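Grilgate site, staff and automation meeting
Minutes, January, started 14:00
Chair: Minttu Saarela. Notes: Thịnh Phí.

1. Last minutes
Accepted with one correction: the Ekska training is for both shifts.

2. Refill changes by the two-arm station
The practice bench now has the bottle change for the plug-in units. Lindqvist asked for 12 changes in a row without help before we move on. Minttu said this is still the goal and the date stays open.

3. What changes for the room service team
The team does these changes by hand today, on a round of 3 hours. If the station takes over the work, these hours go to room checks – no contract will be made shorter. Minttu will put this in writing. Two people asked who is responsible when a bottle leaks. No answer yet, Thịnh asks Lindqvist.

4. Training
Ekska offers 2 places in the first group. Names to Thịnh before the end of the month. Night shift should get one of them.

5. Grillesow
They order some 1,000 refills in a year and want to see our results. Agreed to wait.

Closed 14:50. Comments can be added under the minutes.
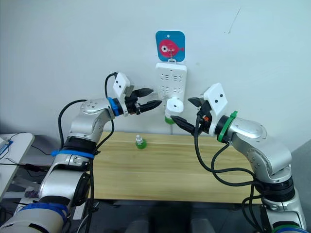 Reply from the night shift: please write in point 3 also who stops the arms at night, we have no key for the station.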